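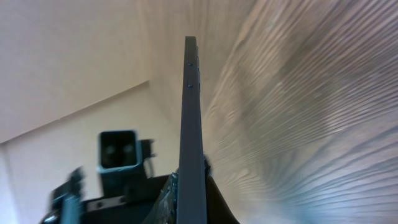 A dark gray bar, narrowing toward its squared-off tip, with two tiny blue dots near the top.

Search this site Enter keywords Go

September
Speaker notes prepared by Macarena Alarcón, Office of Digital Communications, Drultisdale

Email Newsletters and the People Who Did Not Open Them
Session begins 10:30 a.m. Slides advance on the speaker's cue.

Slide 1. Welcome
Thank the hosts and introduce Fidel Garrido, who will take questions on list software at the end. State the subject plainly: this session concerns email newsletters sent by small and mid-sized organizations, and in particular the subscribers who have stopped reading them.

Slide 2. Where we started
Our office maintained one general mailing list for many years. When we reviewed it, the list held over 900 addresses. Of these, 340 had not opened a message in the previous 8 months. We continued to write to them in the same way as we wrote to everyone else.
Pause here. Ask those present whether they know the same figure for their own lists. Allow a minute for replies.

Slide 3. Why inactive addresses matter
Mail providers watch how recipients treat a sender's messages. If a large share goes unread, later messages may be placed in the junk folder, including those sent to people who wish to receive them. Explain that open figures are imperfect. Some mail programs load pictures automatically and record an open when no person has read anything. Others block pictures and record nothing. Clicks and replies should be reviewed alongside opens.

Slide 4. The first message
We wrote one short message to the inactive group. The subject line asked whether the reader wished to remain on the list. The body contained two links, one to stay and one to leave. There was no banner and no news item. An earlier draft ran to 500 words and was set aside after Mr. Garrido read it aloud to the office.
Show the final wording. Do not read it in full.

Slide 5. The second message
Readers who did not respond received one further notice. It gave the date on which their subscription would end and explained how to rejoin. Addresses with no response were then removed from the active list. Requests to leave were honored the same day and recorded separately, so that those addresses could not be added again by mistake during an import.

Slide 6. Tools
We moved the list from Yagi to Wavon before the work began. Cakinico was also considered. This is not a recommendation. Any service under review should be able to sort subscribers by last activity, export the full record, and keep a permanent list of those who have opted out. The export feature should be tested before a contract is signed.
If asked about prices, refer the questioner to the vendors.

Slide 7. Sign-up forms
The form on our website formerly asked for name, postal address, telephone number and employer. It now asks for an email address and a choice of topics. New subscribers must confirm by clicking a link. The confirmation message states how often we write, and we have kept to that schedule.

Slide 8. Questions
Invite Mr. Garrido to the front. Likely questions concern purchased lists (our office does not use them) and the best hour to send. On the second point, we send at 7 a.m. and have not tested other times.
Handouts are on the table by the door. The room must be cleared by 11:45.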